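Storka winter tires, one season in

I put a set of Storka winter tires on the wagon in December and have now driven them long enough to write something down. The car is a front-wheel-drive diesel with a tow hitch, driven mostly on the road between Bråten and the coast. It gets plowed early and salted late, so by the time I leave in the morning the surface is usually packed snow in the shade and bare asphalt everywhere else.

Fitting

The tires came mounted on steel rims. Balance was fine on three of them. The fourth, left rear, had a slight shake that showed up at highway speed and went away when the shop moved one weight. Torque the bolts in a star pattern, drive 100 km, then check them again. Two of mine took a small extra turn on the second check.

I run them a little above the door placard figure. At the placard pressure the steering felt slow off center, and the outer shoulders looked more worn than the middle when I rotated them.

Noise

These are studless. On coarse asphalt there is a low hum that starts at town speed and gets covered by wind noise on the highway. My previous set, Borora all-seasons, was quieter on dry road and much worse on anything else. With the rear seats folded the hum is easier to hear, and a blanket over the cargo floor takes most of it out. 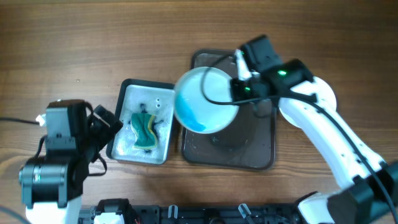

Braking and grip

I have no test track and no instruments, so take this section for what it is. On packed snow the ABS comes in later than it did with the Bororas, and the pedal pulses less. On polished ice at intersections there is not much difference. You still have to start slowing down early, and a studded tire would be the better choice if most of your driving is on ice.

Wet asphalt just above freezing is the weak point. The front end pushes wide in the long right-hander below Drumetura if I carry the speed I would in October. Lifting off brings it back without drama, but I now take that bend a gear lower.

Fuel

Consumption went up compared with the fall. Part of that is cold starts and the block heater I forget to plug in, so I can't say how much belongs to the tires. I will log it again in spring before the swap, on the same road and with the roof box off.

Wear and storage

Tread depth is even across the front pair and slightly lower on the inside edge at the rear. Ingegerd Öberg, who had the same car before me, warned me about the rear alignment, and she was right. I have it booked.

For storage I mark each tire with its position in chalk, wash the rims, and stack them flat in the shed. Next winter the rears go to the front.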